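Posted in: Home & Garden > Kitchen > Cleaning

How do I get hard water film off a speckled countertop?

Brittany Beaulieu
We moved to Nomdale in December and the water here is awful! There's a chalky ring behind my faucet (plus a whole haze by the kettle) and dish soap does nothing. I don't know what the counter is made of. Help?

timmont_gal
Find out if it's stone first - vinegar can etch some of them. I'd lay a warm damp cloth on the ring for 10 minutes, then rub with a drop of soap. Might take a few rounds. Mine did.

boychuk5
just get a softener

Simis
Try a plastic scraper held nearly flat, and go slow. I did our whole sink area that way and the ring came up in flakes. 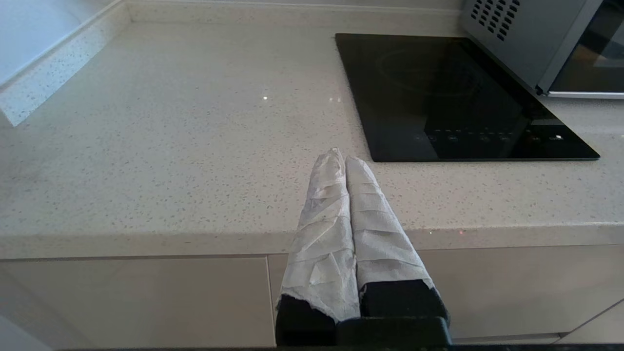

Then I buff it with a dry towel every night, and the haze hasn't come back so far.

458 views - 5 shares
Contact us | Copyright 2020 | Back to top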